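How Do Words Get onto a Shirt?

By Shamim Niazi

Look down. There's a fair chance your shirt is talking. It might be saying the name of a soccer team, or a summer camp, or a band your uncle liked before you were born. Shirts are chatty things. They go on saying the same sentence all day long, even at the dentist.

But a shirt starts out with nothing to say. Somebody has to put the words there, and they have to stay put through mud, spaghetti and the washing machine. So how is it done?

You can't just use a marker

Well, you can. Plenty of people have tried it, usually on a shirt they were told not to draw on. The trouble is that cloth is full of tiny gaps. Threads go over and under each other, or loop together like very small knitting, and wet ink loves to travel along them. Draw a thin line on a cotton shirt and the ink may creep sideways until your line looks like a caterpillar. Draw a cat and you may end up with a cloud that has whiskers.

Shirt printers need ink that stays where it's told, so they use thick stuff, closer to pudding than to water. Please do not test whether it is pudding.

The trick with the screen

One of the most common ways to print a shirt is called screen printing. The "screen" has nothing to do with TV. It's a piece of very fine mesh stretched tight in a frame, a bit like a window screen with much smaller holes. Long ago the mesh was often made of silk, and some people still call the whole business silk-screening. These days it's usually polyester, which silkworms must find restful.

First, the printer coats the mesh with a goo called emulsion. Emulsion has one odd habit: when bright light hits it, it goes hard. Where light can't reach it, it stays soft and washes off with water.

Now the printer takes a clear sheet with the design on it in solid black, lays it against the mesh, and switches on a strong light. The light goes through the clear parts and hardens the goo. Under the black letters it's dark, and the goo stays soft. After a good rinse, the soft parts run down the drain, and there are the words, made out of holes.

It's a stencil. If you've ever dabbed paint through a cardboard star, you've done the same job with less equipment and probably more paint on your elbows.

Squish, pull, lift

Next, the shirt goes flat on a board. The screen comes down on top. The printer spoons ink along one end and drags it across with a rubber blade called a squeegee (say it a few times, it's the best word in the building). Ink gets pushed through the holes and nowhere else. Up comes the screen, and the shirt has learned to speak.

A shirt with one color of ink needs one screen. A shirt with 3 colors usually needs 3, and each one has to land in exactly the right spot. If the red screen slips a little, your tiger gets a tongue on its forehead.

Then comes heat. Many shirt inks have to get properly hot before they'll set, so the shirts ride a slow belt through a long oven. I once visited a print shop called Vunano, in the town of Skukholm, where the oven was the warmest place for miles. It was March. The shop cat, whose name was Khunthong, had worked this out long before I did.

They had an order in that day for more than 2000 shirts for a bicycle race. The design was a wheel. I asked the printer if she ever got tired of wheels, and she gave me a look that I have thought about many times since.

Fronts, backs and sleeves

The front of a shirt gets most of the attention, but it's only one place to print. The back is bigger and flatter, with no buttons or pockets to dodge, and it's handy for anything meant to be read by the person behind you in the lunch line. Sleeves are harder. They're narrow, so they need a small, skinny board to stretch over, and there's only room for a word or so unless the letters are tiny.

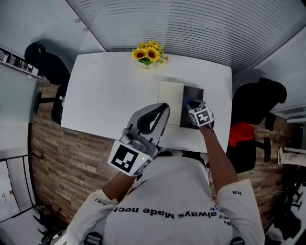
Black words across the back of a white shirt, with the letters "ha" on the right sleeve.

Wherever the words go, printers have to think about bodies. Bodies bend. A sentence that sits nice and straight on a flat board will fold, stretch and wrinkle once there's a person inside it. Thick letters put up with this fairly well. Thin, curly ones can turn into noodles the moment you reach for the ketchup.

Choosing the shape of the letters is a job all by itself. A set of letters that all match is called a typeface, and people spend months drawing a single one. The printer in Skukholm had a favorite called Prolix, which had extremely wide letters. It looked grand on the word HI. On CONGRATULATIONS it ran out of shirt.

Other ways to make a shirt talk

Screens are great when you want a big pile of the same shirt. They're a lot of bother if you want only one that says HAPPY BIRTHDAY GRANDPA STEVE. For that, a shop might use a machine that works like the printer in an office, spraying tiny drops of ink straight onto the cloth. It takes its time, but it doesn't need any screens and it doesn't mind that there's only one Grandpa Steve.

There are also transfers, where the design is made on a special sheet first and then pressed onto the shirt with heat. The iron-on kind you can buy at a craft store belongs to this family. Some iron-on sheets have to be printed backward so the words come out forward. A surprising number of shirts in this world say OLLEH.

And there's embroidery, which skips ink completely and sews the words in with thread. It lasts for ages, and on the inside it can be quite scratchy.

Why do the letters crack?

You may own an old shirt whose words have gone crumbly, like a dried-up puddle. Thick ink sits mostly on top of the cloth. Every time the cloth stretches, the ink has to stretch too, and after enough tugging and washing it gives up in little lines. If the oven wasn't hot enough in the first place, it gives up sooner.

You can help your favorite shirt last. Turn it inside out before it's washed, use cold water, and keep the iron off the letters. I have a camp shirt that is 20 years old and has been treated this way for nearly all of its life. It used to say SWIM TEAM. Now it says WIM TEA, and I still wear it to the grocery store.

Words to know

Emulsion: the goo that hardens in bright light.
Mesh: cloth with tiny, even holes.
Squeegee: the rubber blade that pushes ink through the screen.
Stencil: a sheet with holes in the shape of your design.
Typeface: a family of letters that match.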